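Clemow Swivel Tub Chair in brown plush - long-term review
Rating: 3 out of 5
Price paid: $1,890, delivery extra

The Clemow is a round swivel armchair with a high curved back, sold through Trurnstead in a handful of colours. I bought the brown plush in July for a reading corner and have used it most evenings for six months. These notes cover assembly, fabric, seat comfort, the swivel and cleaning.

Assembly is minor. The chair ships in one carton with the base separate. Four bolts and an Allen key are supplied, and the key is too short to get decent leverage on the rear pair. I used my own from a Drillerley set and was finished in under 20 minutes. The instruction sheet gives no torque figure. I nipped the bolts up firmly, checked them after a month and found one had backed off a quarter turn. A dab of medium threadlocker fixed that.

The fabric is a velvet-type plush with a short pile. It marks with every touch, so the colour shifts between a mid and a lighter brown depending on which way the pile is lying. The backrest is gathered into soft vertical folds and these hold dust. A brush attachment on low suction gets most of it out, working from the top down. Going across the folds leaves tracks.
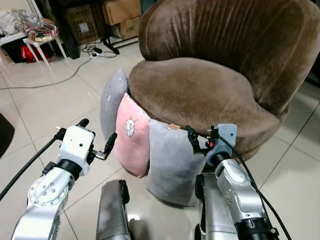
Seat comfort is good for the first hour and average after that. The cushion is thick and rounded at the front, and it pushes up behind the knee if you are on the short side. The foam is firm. After six months I can measure no permanent dip with a straight edge, although the fabric has relaxed a little along the front. Lumbar support is poor without help, and most people will want a loose cushion behind them. Plan on storing those cushions somewhere when you get up - the seat is deep, but not deep enough for a spare cushion and an adult.

The swivel runs through a full turn with no return spring. Movement is smooth and there is very little play in the bearing. It did develop a faint tick under load at about the third month, cured with a wipe of white grease. On glossy tile the base can creep when you push off with one foot. I cut a ring of rubber underlay to fit beneath it and have had no movement since.

Trurnstead sells a matching fabric care kit for $149. I can't recommend it. A damp microfibre cloth and a soft clothes brush did the same job on a tea spill, provided the pile was brushed in one direction while it dried.

For comparison, I spent an afternoon in the Mladenović equivalent. It has a lower back and a softer seat, and the bearing felt looser. The Clemow is the better-built chair. It loses marks for the supplied hardware, the lack of lower back support and a price that should include delivery. Measure your doorways before ordering, as the back does not detach.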